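by Yaa Nyarko
in Filmmaking, Short Film
on Monday, April 15, 2019

The Hestinham Short Documentary Lab is taking applications for its second round, which will support four first-time directors from regional areas with money, equipment and time in an edit suite. Each director will receive a production grant of $10,000 and up to 20 days of supervised editing at the lab's rooms in Plendcombe.

The program is open to directors who have not yet had a film longer than 10 minutes screened at a festival. Projects can be at any stage before picture lock. Applicants need to send a two-page treatment, a budget, a short letter about their connection to the subject and a link to earlier work, which can include student films or unpaid jobs.

The first round drew almost 600 applications. Program manager Myrto Vasilakis said the readers had been surprised by how many came from people working on their own, without a producer.

"We'd set it up as if everyone had a producer and a company behind them," Vasilakis said. "A lot of the good ones didn't, so this year you can apply by yourself and we'll help you find a producer if you're selected."

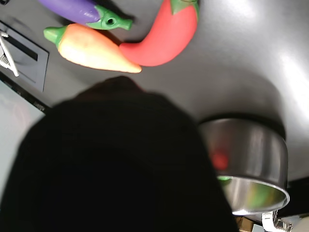 Applicants under the age of 18 will need a parent or guardian to sign the entry form. Teams of two directors are allowed but will share a single grant.

The lab has also changed its rules on rights. In the first round it asked for a share of any sales for five years. That clause has been dropped, and directors will keep full ownership of their films. The lab asks for a credit at the end and the right to show each film once at its own screening in Plendcombe.

One film from the first round, Arthur, is now finished and screened to a full house at the lab's showcase in February. The 26-minute documentary follows a retired signalman sorting through the papers of a branch line that opened in 1903. Its director cut the film at the lab over five weeks and is now preparing a longer version for television.

A second project, Vusus, is still in the edit. Its director went back for another week of shooting after the first assembly and expects to lock picture in winter.

Selected directors will be paired with an editor for the full length of their stay. Travel to Plendcombe is covered, along with shared accommodation near the edit rooms. Directors who can't be away from home for long stretches because of work or caring responsibilities can split their days into two blocks.

There is no entry fee. Application forms and the full guidelines are on the lab's website, and a recorded information session with captions will be added there next week. Shortlisted applicants will be interviewed by phone or video.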